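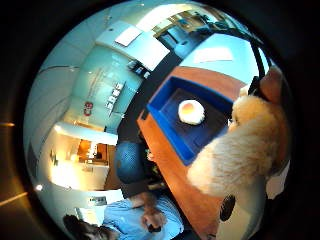
**Unit 4: Sorting by touch and material**

Work in pairs at one table. Set out a tray, one hard item such as a model egg, and one soft item such as a plush toy.

1. Handle each item for 60 seconds.
2. Write down texture, weight and how far it gives when pressed.
3. Swap notes with your partner and mark where you disagree.

Keep the write-up under 200 words and hand it to Xuân Kim in room 418. Read the Allar chapter on surface terms before the February session.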